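Crinkly bags, part two: the pads

Last time I wrote about finger shape and said I would get to the pads later. Several people wrote in to say the pads were the part they wanted, so I moved them up.

The job is the same as before. Pick up one packaged snack from a pile, lift it clear of the others, put it down somewhere else. All of it is done by hand with the hand-held tool, and the arm comes later.
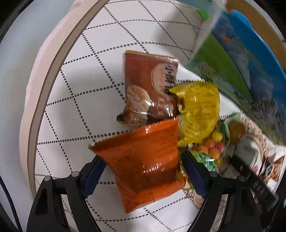
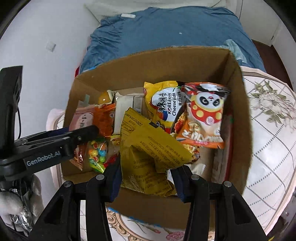

I started with the Tonent pads because they were already in the drawer. They are firm and have a shallow texture. On a carton or anything with a flat side they are very good. On a pillow bag they need more squeeze than I like, and the bag tends to pivot if you take it near one end. If you take it near the middle and close slowly, it mostly stays put.

The Otomside pads are softer. They follow the folds in the film, so you can close with less force and still lift. What I don't like is that they pick up dust and crumbs, and after a session the grip is noticeably worse. Wiping them with a damp cloth brings it back. Kyung-tae Heo uses rubbing alcohol on his and says the surface went shiny after a month or so, so I am staying with water.

I did 18 lifts with each set on the same kind of bag. The Tonent pads dropped 5 and the Otomside pads dropped 3. That is a small difference and I would not buy anything on the strength of it. The drops were different, though. With the firm pads the bag slid out the moment I lifted. With the soft ones it held for a while and then crept down, and creeping is worse for me. The arm controller checks the grip right after the lift and then assumes it is fine.

Mpho Maluleke asked about bags lying on top of each other. Both sets have trouble there. The top bag comes up and brings a corner of the next one with it, caught between the pad and the finger. Going in at a steeper angle helps some. Narrower pads would probably help more, and Phúc Đinh has offered to cut down a pair for me to try.

A note on the camera. The wide lens bends straight lines a lot near the edges, and I had put off calibrating it properly because the middle looked fine. For picking by hand it doesn't matter. Once you want a position out of the picture it does, and the error is worst out where the fingers are. I redid it in November with a printed board and should have done that first.

The Isaksson controller is still on the shelf. I have it powered and talking to the laptop, but the gripper current readings come in too slowly to catch a slip. Dong-hyun Ban thinks it is a setting. I have been through the manual twice and have not found it. If you have one running with a fast readout, please write and tell me which firmware you are on.

Cost, for those who asked: the soft pads, two spare fingers and the mounting screws came to 780 with shipping. The fingers were most of that.

Next up is the Sternska wrist, if the adapter plate fits.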